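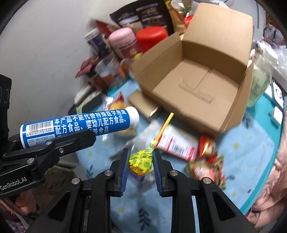
Kusholm Snack Box, mixed

Plain brown carton, fold-out flaps, you pick what goes in. Popular for care packages, dorm moves, office drawers.

Sweets: lollipops, fruit wrappers incl. pineapple print on yellow-green. Sold single or by the bag.
Tubes: blue and white, white cap. Note the label, it's in Chinese and says the product does not replace special medical formula or infant formula. So not for babies pls.
Also: snack packets, canisters, jars. Stock changes weekly, ask before you order if you want one thing in particular.

Box ships flat on request. Max fill 450 g for the small size, bigger one is the Moffat, see seperate page.

Packing tips
Jars go in first, wrapped. Tubes lying down along the side. Lollipops last, stick pointing up, they snap otherwise. Crisp packets on top, dont squash.

Price 38 per box, empty cartons 2 each. Pickup from the Gamell counter or we post it.

Custom lists: email Xuelian Xiong. Bulk orders, Milan De Smet, allow extra time in June.

Updated Feb 17, 2023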